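Shared table stays in the second-floor room

The long brown table will remain in the meeting room after the February refit. White metal shelving for loose equipment stays against the wall.

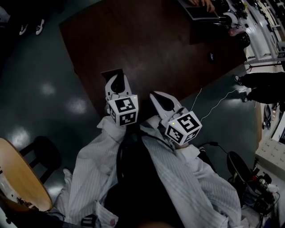

By Nobuhle Venter, Facilities Notes

Laptop users should sit along the far side and keep phones and bottles clear of the middle – cables are to be routed off the walkway. Room bookings reached 366 last year, nearly 100 of them for shared work.
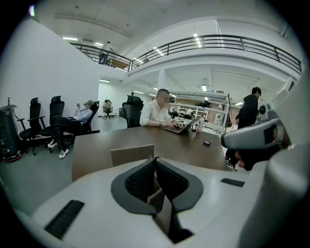 Laptop in use at the conference table.

Requests for extra shelf space go to Sunil Dewan by 16:00.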